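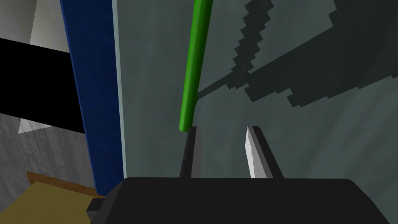 Open two-finger gripper, computer rendering.

Review: Flokier photo printing station
By Sheyla Sotelo

The village of Kandpal bought a Flokier photo printing station for its December open house, and I spent most of that evening next to it. I also borrowed it for two afternoons afterward to try it without a line of families waiting. It costs 2,000 dollars with the stand and one box of paper.

The station is a printer, a touch screen and a metal stand on wheels. You take pictures with your own camera or with a phone, the pictures go to the screen over a local wireless connection, and people pick the one they want. A 4-by-6 print comes out in well under a minute. It does not need the internet, which mattered at Village Hall, where the public connection drops out as soon as the lobby fills up.

Setup took longer than the booklet says. The stand goes together with one hex key and was no trouble. Pairing the camera was. The station found it, lost it and found it again before we noticed that the power saving setting was on at both ends. Turn it off on the camera and in the station's menu before you do anything else. The booklet mentions this near the back, under a heading about battery care.

More than 2,000 people came through the open house, and a good share of them wanted a picture with Santa. The paper box holds enough for 600 prints, and we went through all of it by 8 p.m. Yoga Harahap, who runs events for the village, had ordered a second box and it got us to closing. Changing the roll means opening the front, pulling the old core and feeding the new sheet under a bar until it clicks. It is easy to feed it crooked. We did that once and lost a few minutes and a short length of paper.

Print quality is good. Red suits usually go muddy on small event printers, and these stayed red. Skin tones came out a little warm under the lobby lights, and there is a slider for that, but it applies to every picture that follows, so you have to remember to move it back. Prints are dry when they drop into the tray and did not smudge when small kids grabbed them.

The touch screen is the weak part. The buttons for "print" and "print all" sit side by side and are the same color. One family with a long set of pictures hit the wrong one, and there is no cancel button once the job starts. I would like to see that fixed in an update. The screen also ignores gloves, so outdoors in winter expect people to be pulling them off.

I have used the Skultov booth at the Drarkico winter market for 3 seasons, and the two are easy to compare. The Skultov has its own camera and lights built in, takes up more floor space and needs two people to move. Its menus are clearer. The Flokier fits in the back of a hatchback — stand folded, printer in its case — and makes the better print.

Replacement paper has to come from Flokier. Harahap said delivery took longer than he was told, so order early if your event is near the holidays.

Pros: fast, good color, works offline, easy to transport.
Cons: confusing print buttons, fussy paper loading, long wait for supplies.

I would buy it for a town event or a school. For a single party, rent something instead.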